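第3章 パネルの設置(カーペット床の場合)

この章では、Hekance パネルをカーペット敷きの部屋に据え付ける手順を説明します。フローリングや塩ビ床に設置する場合は第4章へ進んでください。部材の名称と数量は第1章の部品表にあります。

3.1 作業の前に

作業は必ず2人で行ってください。1人がパネルを支え、もう1人が脚部と連結金具を取り付けます。パネルの表面は青、芯材は Cellomura の軽量ボードです。軽量ですが、立てた状態で手を離すと倒れます。

設置場所の周囲は、パネルを寝かせて置ける広さまで片付けます。壁からは 30 cm 以上離してください。コンセントや床の配線口をふさぐ位置には設置できません。

カーペットには掃除機をかけ、クリップや画びょうなどの小物を取り除きます。脚部の下に異物があると、水平調整をしてもパネルが傾きます。

注意:毛足の長いじゅうたんや、重ね敷きしたラグの上には設置しないでください。脚部が沈み込み、転倒の原因になります。

3.2 位置決め

1. 設置する線を決め、両端にマスキングテープで印を付けます。

2. グレーの縞柄など、柄に方向のあるカーペットでは、縞を基準線として使えます。ただしタイルカーペットは1枚ごとに柄の向きを変えて敷いてあることがあり、目地もまっすぐとは限りません。壁からの距離を両端で測って確かめてください。

3. 脚部の位置に印を付けます。脚部どうしの間隔は最大 2000 mm です。これを超える場合は中間脚(別売)を追加します。

4. 通路に面する側では、脚部の先端が通路にはみ出さない向きを選びます。

3.3 脚部の取り付け

1. 床に養生シートを広げ、パネルを表面を下にして寝かせます。カーペットの上に直接置くと、繊維がパネルの縁に挟まります。

2. 脚部の差し込み口を、パネル下辺の溝に合わせます。矢印の刻印がある面が外側です。

3. 付属のボルトを手で仮締めします。この段階では工具を使いません。

4. 反対側の脚部も同じように仮締めし、左右の向きがそろっていることを確認します。

5. 六角レンチで本締めします。片側を一度に締め切らず、左右を交互に少しずつ締めてください。

注記:ボルトが途中で固くなったときは、いったん抜いて差し直します。無理に回すとネジ山がつぶれます。つぶれたネジ山は現場では修理できません。

3.4 パネルを起こす

1. 2人でパネルの両側に立ち、上辺の近くを持ちます。

2. 縁は指を深く回して持ちます。表面だけを押さえて持ち上げると、貼り地がずれることがあります。

3. 脚部を床につけたまま、ゆっくり起こします。引きずるとカーペットの端がめくれるため、位置を直すときは2人で持ち上げて移動してください。
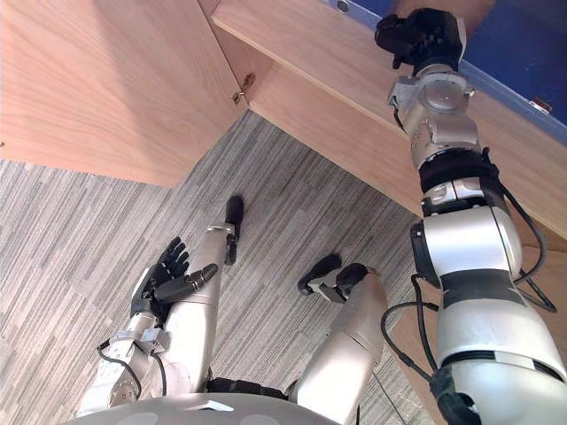 4. パネルが垂直になったら、1人はそのまま縁を持って支えます。もう1人は脚部が印の上にあるかを確認します。

5. 脚部のアジャスターを回し、水準器を上辺に当てて水平を出します。カーペットの上では、調整した直後に脚部がわずかに沈みます。そのまま 30 分置いてから、もう一度水準器を当ててください。

6. 手で軽く押し、がたつきがないことを確認します。がたつく場合は、浮いている側のアジャスターを下げます。

警告:水平調整が終わるまで、支えている人は手を離さないでください。

3.5 パネルの連結

2枚以上を並べる場合は、1枚目の調整が終わってから2枚目を立てます。

1. 2枚目を1枚目の横に立て、上辺の高さを合わせます。高さ 140 cm の標準型と低型を混ぜて並べる場合は、下辺で合わせます。

2. Brandão 式連結金具を、上下の金具穴に差し込みます。下の金具が先です。

3. 継ぎ目に指が入るすき間があれば、金具をゆるめ、2枚目を寄せて締め直します。

4. 直線で連結するときは、途中に直角の折れを1か所入れると安定します。折れを入れられない配置では、端のパネルに補助脚を付けてください。

注意:継ぎ目を寄せるときは、パネルの間に手を入れないでください。指を挟むおそれがあります。

3.6 設置後の確認

次の点を確認してから使用を始めてください。

・ボルトがすべて本締めされている
・アジャスターが4か所とも床に接している
・パネルの下にケーブルが挟まっていない
・扉や引き出しを開けたときにパネルに当たらない
・位置決めのテープをはがした

テープの糊がカーペットに残った場合は、別のテープを軽く当てて取ります。溶剤は使わないでください。

3.7 移動と模様替え

連結したまま移動しないでください。金具を上から順に外し、1枚ずつ2人で運びます。部屋の外へ運び出すときは、脚部も外します。

脚部の跡がカーペットに残ったときは、毛並みに沿ってブラシをかけます。跡が消えない場合は、カーペットの取扱説明書に従って手入れをしてください。

外したボルトと金具は付属の袋に戻し、袋に設置場所を書いておきます。標準型と低型ではボルトの長さが異なります。紛失した場合は、お買い上げの販売店または Elton 部品窓口へ、パネル裏面の型番を添えてご注文ください。

お手入れの方法は第5章を参照してください。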